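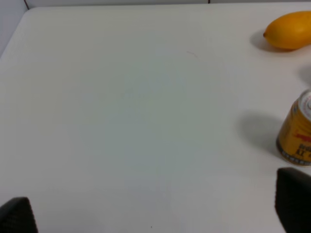
Is the Matisari citrus open day worth the drive if you don't grow lemons yourself? For most people who cook or keep a garden, I would say it is, as long as you get there before ten.

6 min read

Matisari is a family grove and packing house that opens to visitors in July. I went with my neighbor Liliana Sanna, who has two lemon trees in pots and wanted advice on one that keeps dropping its leaves. Tickets are sold at the gate. Parking is on grass, and the lower end was soft enough that we moved the car up the hill.

The grove tour goes first. Our guide was Rodrigo Campos, who has run the irrigation there for most of his working life and talks about it the way other people talk about their kids. The block we walked has 198 trees, planted by his uncle on a slope that drains well but catches the wind. Every row on the west side is shorter than the one next to it. He showed us where they had put in a windbreak and where they had given up on one.

I learned more about pruning in that half hour than from the two books I own. They take out the middle of the tree so light gets in, and they leave the low branches alone. I have been cutting off my low branches for years. Liliana asked about her leaves, and Rodrigo asked how often she waters. Every day, she said. He told her to stick a finger in the soil down to the second knuckle and leave the hose off if it feels damp.

The packing house was the part I had been looking forward to, and it was the weaker half. The line was not running while we were inside. Charito Ignacio, who is in charge of grading, talked us through the steps instead: wash, dry, sort by size, sort again by skin. Fruit with scarring goes for juice at a much lower price, even though the inside is the same. She said a box of 500 small lemons and a box of large ones can weigh nearly the same, and buyers still argue about it. The group ahead of us ran long, so we stood in a hallway for a while before any of this. If you have trouble standing, ask for a chair at the desk.

Lunch was from a stand called Keditz. Grilled chicken, rice, a salad with preserved lemon. The chicken was dry. The salad was good enough that I went back and asked how it was made. The answer was salt, time, and rinsing well before you use it.

After lunch there was a tasting in the long room behind the shop. You try slices of several kinds side by side with no sugar. I expected them to be alike, and the first few were. The last one had a much softer taste, almost like an orange, and I bought a bag of those. Liliana liked the sourest one and bought a young tree, which rode home between my seats with the top out the window.

A few practical notes. The shop takes cards but the food stand does not. The restrooms are by the gate and nowhere else, so go before the grove walk. Dogs are allowed on the grounds and kept out of the packing house. The path is gravel and steep near the pump shed, and a stroller would be hard work. Bring a hat. The tasting room closes at 2 p.m., earlier than the sign at the entrance says, and several people behind us missed it.

I have made one jar of preserved lemons so far. It needs another couple of weeks in the pantry before I open it.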